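Comparing Two Hand-Held Grippers on Wooden Parts
Project report, Honell workshop course
2019-10-13

Our question was simple: which of our two hand-held grippers gives better recordings when the parts are wooden, long and awkward? We called them Pan and Gellow. Pan has hard plastic finger pads, and Gellow has pads covered in cloth. We expected a small difference and got a big one, which made this a really fun project to work on!

Each gripper got 100 tries at picking up a peg and holding it against a pole for the count of five. We wrote down every drop. Pan dropped the peg 33 times, mostly when we grabbed it near the end (the hard pads touch it along a thin line, so it spins). Gellow did much better, and we loved how calm it felt in the hand.

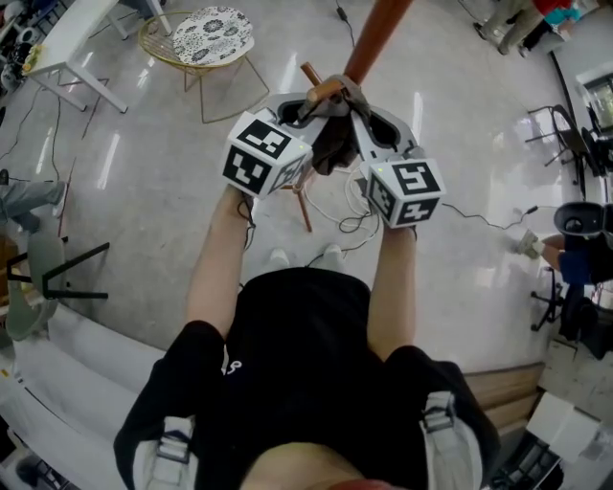 Tracking was the other half of the job. The Vellomen software looks for the square markers on the gripper and works out its position from them. When we turned our wrists too far, the position jumped, sometimes by the width of a hand. We learned to keep our elbows in and turn our whole body instead. That sounds silly, but the curves came out so much smoother!

Cables were our biggest headache. They pull on the wrist after a while, and our last tries each day were always the shakiest. We saved about 2,000 short clips in all, and threw out 600 where the markers were lost.

In November we want to try cloth pads on Pan as well, with the same pegs and the same count of five.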